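# Why Do Stores Line Things Up on Shelves?

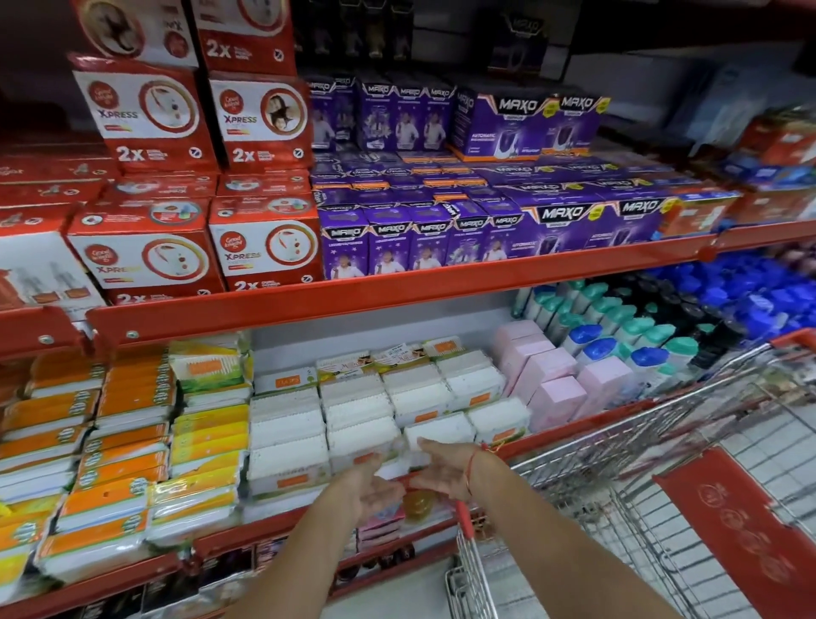 *Red boxes, purple boxes and a metal cart on a shopping trip.*

Have you ever helped with the shopping and wondered how anybody finds anything? A big store can have over 400 different things for sale, and somehow your family still comes home with the right soap!

One big helper is color. All the red-and-white boxes stand together, and the purple ones get their own spot right next door, so your eyes can find the one you want from far down the aisle (even before you can read the name).

Long ago it was quite different. When Widmer's store opened in Plusarholm in 1887, you stood at a counter and asked for what you needed, and the clerk went and fetched it for you. Imagine waiting your turn for every little thing!

**Try it at home:** Ask a grown-up for 10 boxes or cans from the pantry. Sort them by color first, then by size. Which way makes your favorite easier to find?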